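Subject: Re: [walkers] Sidmont to Duvach on foot, has anyone done it?
Date: 29/03/2022

Hi all,

Yes, and I loved it! I've done the whole way twice now, the first time back in January when it was far too hot.

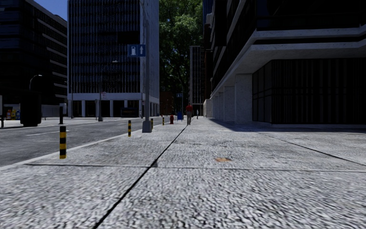
> Is the Sidmont to Duvach route footpath the whole way, or do
> you end up on the gravel? My knees would like to know. I'm also
> trying to get to 3,000 km before my birthday.

Footpath as far as the Triltier turn-off, then gravel for the last bit, but it's well packed and kind on the joints. Take the river side if you can. The colour of the water late in the arvo is just gorgeous, and there's a tap and a bench at the 242 bus stop (I always have my sandwich there).

Good on you with the 3,000! I'm at 2,807 myself, so we might get there in the same week. Bring a hat, and allow an extra 30 minutes for the bakery at Duvach, as the queue goes out the door.

Happy to walk it again if anyone's keen.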